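Orno G2 Two-Finger Gripper
For bed making, laundry pickup and light shop-floor handling
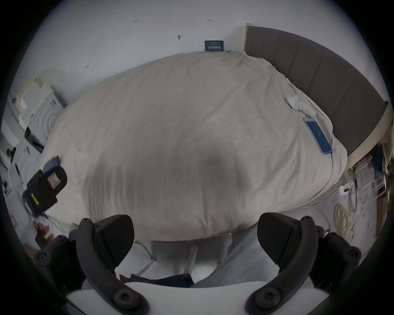
What it handles today
Cloth on a floor is within reach of current systems. With angled pads and an open approach from above, the G2 picks up single garments and small towels at a useful rate. A large duvet remains difficult: it wrinkles, bulges and hangs over the side of the bed, and one gripper can't pull it square. Pladon control software treats bed making as a two-arm task — operator supervision is required.

Known limits
Thin cables near the work area should be cleared first. Coiled cable is not a supported object. Phones and other small electronics left on bedding must be removed by hand.

Specifications
Fingers: two, black, with angled pads
Body: white
Rated load: 5 N per finger
Supply: 12 V
Test picks logged, cloth only: 2,807
Warranty: 6 months

Availability
Orders open 26th April. Units ship in May from the Heinonen warehouse. Technical contact: Tibor Pálfi. Spare pads are sold separately, in pairs.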